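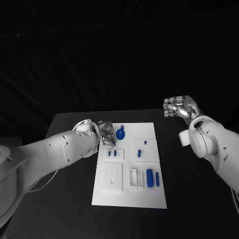 Sorting Small Parts on a White Board

Home | Projects | Workbench | Storage | Links

I love a good sorting board! Mine lives on the bench and gets used for almost everything, from board game pieces to the bag of leftovers in the bottom of the toolbox. Set one up once and you'll wonder how you put up with all those saucers.

What you need

A flat, rectangular white board, a dark surface to lay it on, and your parts. Blue on white is a wonderful combination, so if you get to choose a color for your pieces, go blue. I use the long board from Jirnel, 70 cm by 30 cm, and it was worth every bit of the wait for the mail.

Step 1. Lay the board in the middle of the table with a short end toward you. You want to be able to get at it from the left and the right.

Step 2. Put the white fixtures on first and move them around until you like the spacing. Leave finger room between them (I always forget this, and then I'm digging pieces out with a toothpick).

Step 3. Start at the far left corner and work across. Pick up one piece at a time, by the fingertips, and set it down before you reach for the next.

Step 4. Keep your other hand off the board until you need it. Sleeves are the enemy!

Step 5. When a section is done, leave it alone and go on to the next. Save any oddballs for the near end.

Updated 6 December 2020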